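Keeping the long-stay reading room open

Reading time: 4 min

When Svend Bach took charge of resident services at Harms, the convalescent home on the edge of Prarkildale, the reading room was being used to store folding chairs. It had a good north window, a working radiator and a door that residents had been asked not to open. His first request to the board was for the chairs to be moved.

"I was told it would be looked at in November," he says. "I moved them myself in October, with the help of the night porter, and put the matter on the agenda afterwards."

Harms takes patients recovering from surgery and longer illness, most of whom remain for between 4 and 12 weeks. It is an awkward length of stay. Visitors come often at first and then less often, and the day is arranged by meals, physiotherapy and medication. Mr Bach, who trained as an occupational therapist and later worked for the library service in Zistmont, was asked to find out what residents did with the remaining hours. The answer, in most cases, was television in their own rooms.

He is careful not to speak against television. His concern was that residents who had been on the same corridor for a month did not know one another's names. "They knew each other's coughs," he says. "You would hear someone ask whether the gentleman in 14 was any better, and they had never spoken to him."

The reading room reopened with a small stock of large-print novels, local newspapers and a shelf of atlases given by a former patient. Readings aloud were introduced the following spring. They take place after the midday meal, last half an hour and are open to anyone, including relatives and staff on their break. Attendance is not recorded. Mr Bach resisted a proposal to keep a register, on the grounds that residents already sign for a great many things.

The choice of books has caused more discussion than he expected. An early attempt to offer short, cheerful pieces was poorly received. "One lady informed me that she had had her hip replaced and not her head," he recalls. The group then asked for a long novel and chose a family saga set in a fishing port, which took the whole winter. Several people went home before the end, and two of them telephoned to ask what had happened to the younger brother.

Reading aloud has proved useful to the clinical staff as well, though Mr Bach prefers to leave such claims to them. Patients recovering their speech are sometimes invited to read a paragraph, and may decline. Those with poor eyesight, who had stopped regarding themselves as readers at all, have been among the most regular listeners.

Money remains a difficulty. The room receives a modest sum each year from the Ferilura fund, which supports patient welfare in the district, and this covers newspapers, replacement bulbs and some 17 new books. Everything else is borrowed or given. Mr Bach has asked for better chairs with higher arms, so that residents can stand without help, and expects to go on asking. The present ones are low and soft, and a member of staff has to be on hand at the end of each session.

He has also had to defend the hour itself. A revised timetable for physiotherapy would have taken the early afternoon — the only part of the day when most residents are both awake and free. After some correspondence the readings kept their place on four days out of five. 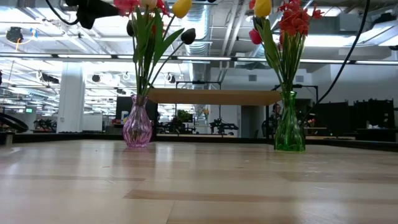
Vlasta Janevski would go further and open the room in the evenings, arguing that the hours after supper are the longest of the day and that a person who cannot sleep at nine o'clock should have somewhere to sit other than the edge of the bed. Mr Bach agrees in principle. The obstacle is supervision, as the night staff are few and the room stands at the far end of the ground floor.

"We could manage two evenings," he says. "I would sooner promise two and keep to them than announce seven and find the door locked."

A trial is expected to begin once the clocks go back. In the meantime the group has started a new book, a history of canal building that was chosen by a narrow vote. Mr Bach had doubts about it. He has since been asked to read more slowly through the chapters on locks, and to bring one of the atlases to the table.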